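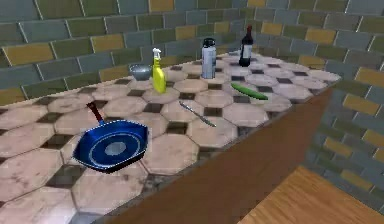
Blue frying pan on a tiled countertop.

Fendolora Raffle Drum, Large
Made by Fluketti
Item 639
In stock, ships assembled

If you've ever run a fundraiser draw out of a salad bowl or somebody's hat, you know how it goes. The tickets clump, the person drawing has to look away in an exaggerated manner, and the folks in the back can't see a thing. The Fendolora fixes all of that, and it makes a wonderful racket while doing it. We've carried a lot of drums over the years and this is the one we take to our own events.

It's a clear drum on a steel stand with a crank on the right side. Folded tickets tumble over two inside paddles, so they get mixed from the middle as well as the edges. Turn it slowly! Everyone's first instinct is to spin it like a bingo cage, and then the tickets just ride around pinned to the wall. Four or five lazy turns between prizes is plenty.

What you get
Drum and stand, bolted together
Crank handle with rubber grip
Two spare door latches
Canvas carry bag with shoulder strap
Blank ticket rolls are sold separately (we like the double stub kind, see Tickets & Stubs)

Details
Drum width: 18 inches
Door opening: wide enough for an adult hand and forearm, sleeve included
Weight: 14 pounds
Stand: powder-coated steel, rubber feet
Finish: black only. The red was discontinued.

How many tickets will it hold?
Depends how you fold them, which sounds like a dodge but it's the truth. Standard double stubs folded once will mix nicely up to a bit past the halfway line. Above that they stop tumbling and start sliding as a lump. If your event sells more than that, hold the draw in two rounds, or look at the floor-standing Hollenstein, which is a beast and needs two people to lift into a car. For a school night, a hospice coffee morning or a walkathon finish line, the Large is the right size. 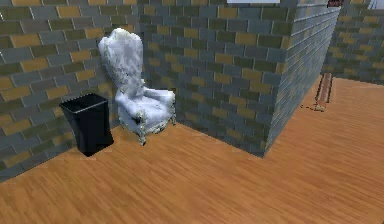

The door is the part that got better this year. The old latch was a little spring clip, and with enough enthusiasm at the crank it could pop open and shower the front row with tickets. We watched this happen at the Drilmont children's ward supper, and the kids thought it was the best part of the night. The new latch turns a quarter and clicks. You can feel it seat, even with cold fingers outdoors.

Using it outside
People do, all summer long. The stand is happy on grass if you put a board under it. Wind isn't a problem for the drum itself but it is for the ticket table, so bring clips. Wipe the drum down before it goes back in the bag and leave the door open overnight. Please don't use glass cleaner with ammonia on it, the clear plastic goes cloudy and there's no getting it back. Dish soap and a soft cloth work great.

Borrowing instead of buying
If you only hold one draw a year, borrow ours! Registered charities and school groups can have the loaner drum for a weekend. We ask for a $50 deposit, returned when the drum comes home with its crank. September books up early with all the fall walks, so ask in summer if you can. Pickup is from the Drilmont shop.

A note from a customer
"We raised money for the family rooms at our local hospital and this drum sat on the bar all night. People kept buying tickets just to get a turn at the handle. One thing, the carry bag zipper is stiff until you've used it a few times." Rosaire Gill

We ran a candle stub along the zipper on our own bag and it loosened right up.

Spare parts
Latches, feet and crank handles are kept on the shelf. Paddles are ordered from Fluketti and take longer. When you write in, tell us whether your drum has the spring clip or the quarter-turn latch, the door hinges are different between them.

Goes well with
Double stub ticket rolls, assorted colors
Tabletop prize number stands
Lockable cash box, small
Pledge board with dry-erase thermometer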